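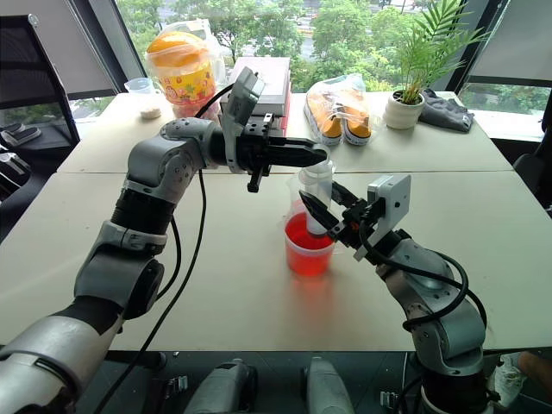
Stop calling it a spill

Posted Thursday, October 24, 2024

Quick one, typed over lunch, because the incident note went round this morning and I've been grumbling at my screen ever since.

The note says "minor spill, arm cell, liquid contained". Fine. Liquid was contained. But the spill is the least of it. What went wrong is that two arms carried on with a pouring job for 30 seconds after one of them had lost its grip, and neither arm's software thought anything was the matter. The left one reported a closed gripper. The right one reported a closed gripper. Both true! One of them had closed on nothing.

That's the fault. Write that down, please.

For anyone who hasn't met the Prirkance job: dyed water, a few clear vessels, two arms, pour from one into another, put things back. We use it as a shakedown before anything goes near a customer. Dull work, and I'm fond of it. Water finds every mistake you've made. 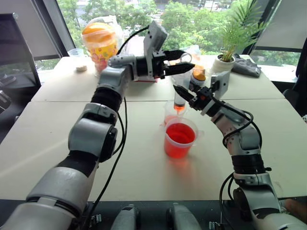
Both arms at the Prirkance table, red in the measuring cup, orange in the vial.

The controller (Drulludel, the version we've had since March) asks the gripper one question after a grasp. Are you shut? If yes, carry on. It doesn't ask how far shut. It doesn't ask again halfway through the lift, or before the tilt. So a clear bottle can slide out, and the arm will go through the whole pour with its fingers pinched together in mid air, very solemn, while the other arm holds out its side of the bargain.

I looked through the logs. 151 runs since the last change of settings, 12 of them with a finger gap at the end of the lift that can't be right for the thing it was meant to be holding. Twelve. They were all marked as passed, as the final check was a timer and the timer was happy. We only heard about this one because it made a puddle.

And here is where I fall out with half the office. The popular fix is a better camera. Clear plastic is hard to see, true, I've lost enough evenings to it. Put coloured tape on everything, somebody said. Well you could. The customer won't. Their parts are clear or frosted or both, and thin at the edges, and nobody is going to tape them up for our benefit.

Seeing the part is half the job anyway. Look at a decent grip close up. Fingers on both flanks, part upright, and the pads taking the strain. The pads are the bit I'd be staring at.

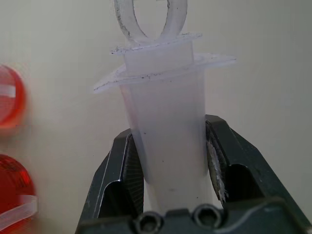 Frosted plastic part held between the fingers. Note the scuffing on the right-hand pad.

A worn pad is a boring thing to write an essay about. No one puts it on a slide. I can't prove the pads caused the drop and I'm not going to pretend I can. But when I asked when they were last changed I got a shrug, and when I asked who decides, I got a second shrug. On the Nyitrai line we had a sheet taped to the wall with dates on it. Ugly, worked fine. Somewhere between there and here we lost teh sheet.

So, what I'd do, in the order I'd do it.

Check the finger gap against the part, all through the move. The number is already there in the log, it costs us nothing to read it.

If one arm loses its part, both arms stop. Not one. At the moment they each mind their own business, and with 2 arms over the same small patch of table that frightens me a good deal more than wet worktops.

Pads on a date. Sheet on the wall.

Failed grips count as failures even when the run finishes. This will make our numbers look worse for a bit — good, they were worse.

Someone will say it's only water and a bit of dye. Yes, and the Tident work isn't. Same controller, same single question, same timer at the end. If we file this under spills then the action is "buy paper towels", and I have seen that action on a real form in a previous job, signed off and closed.

I've asked for the note to be reopened with a new title. "Undetected loss of grip during two arm move." Bit of a mouthful. If the answer's no I'd like the reason in writting, and I'll be keeping the Prirkance cell off the schedule until the both-stop is in.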